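Zullier folding work table, green top: seven months in

I bought this table in August for what I told myself would be crafts, and it has since become the place where everything in the apartment lands at least once a day. Mail, mugs, chargers, library books, whatever I'm packing up to give away. I love it! I've owned a lot of cheap tables and one expensive one, and this is the first I've wanted to write about.

Mine is the larger size with the green glossy top. There's also a white and a gray, and I went back and forth over them for longer than I'd like to admit. The green won because I had a gray desk for years and was tired of looking at it. In the product photos it looks a bit like a chalkboard, but it's brighter than that when it's set up, and white things look wonderful on it (a plain mug, a sheet of paper, a bowl of eggs). My sister thought it would be too much. She now wants one.

Setup

It comes flat with the legs tucked underneath, plus a bag of 6 screws for the brace. The instructions are a single folded sheet with drawings only, and the drawing for the brace is upside down compared to how you'll be holding it. Once I flipped the page around it was fine. I was done before my coffee got cold, and I'm slow at this kind of thing. You will need your own Phillips screwdriver.

The legs lock with a slide catch that was stiff for the first couple of weeks and has loosened up nicely. I do fold it away when we have people staying over, so the catch gets plenty of use. I can carry the table through a doorway by myself, but I wouldn't want to take it up stairs alone.

The top

This is the part I was worried about, and it's the part I like best. I figured a shiny surface would be scratched to pieces by now. I've dragged cardboard boxes over it, slid books across it, and let a niece loose on it with markers and no paper. Yellow marker wiped off with a damp cloth. Permanent black took rubbing alcohol and some patience, and if I get down at eye level I can find a faint dull patch where I scrubbed. Hot mugs haven't left a ring so far, though I haven't been brave enough to try a pan.

The gloss does mean reflections. If you have a lamp or a window near it you'll get a pale streak across the top, and for reading or drawing at night I ended up moving my lamp off to the side. It also shows every fingerprint in the morning sun. I keep a cloth on a hook nearby and have made my peace with it.

Size, and what fits

I had an Emine side desk before this, which was pretty but so shallow that a box and a book couldn't be on it together. With the Zullier I can have a box open at the back with all the flaps out and still have real working room in front of it. Sorting is so much nicer when you can see what you're sorting. I put the box at the back, tall things like bottles and cartons down one side, flat things on the other, and leave the middle for whatever I'm dealing with right now.

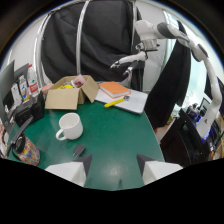 The middle does fill up, of course. I've tried trays and a little set of drawers, and in the end the thing that helped most was a flat white board from the Nägeli art range that I lay down for books and pens. It marks off a "do not put your cup here" zone, and it lifts off in one go when I need the whole table. The edges of the table aren't raised at all, so a pen can roll right off if you set it down carelessly. I'd have liked a small lip along the back.

Wobble

A little, yes. Typing is fine, writing by hand is fine, but if you lean on one corner and erase hard you'll feel it move. Tightening the brace screws again after a month helped a lot and I wish the sheet had mentioned it. On carpet it's rock steady. My floor slopes toward the window, so I have a folded piece of card under one leg, and I blame the building for that.

Price and where I got mine

I ordered from Studovbridge, and it took 7 days to arrive, well wrapped, with one corner of the carton crushed and no harm to the table. Their page had roughly 3000 ratings for it when I looked, and most of the unhappy ones were about the catch being stiff. Work it back and forth a few times before you decide it's broken! A tiny bit of candle wax on the slide did the trick for me.

I'd buy it again in the same color. If they ever make a narrower version I'll get one for the hallway too, as long as it comes in green.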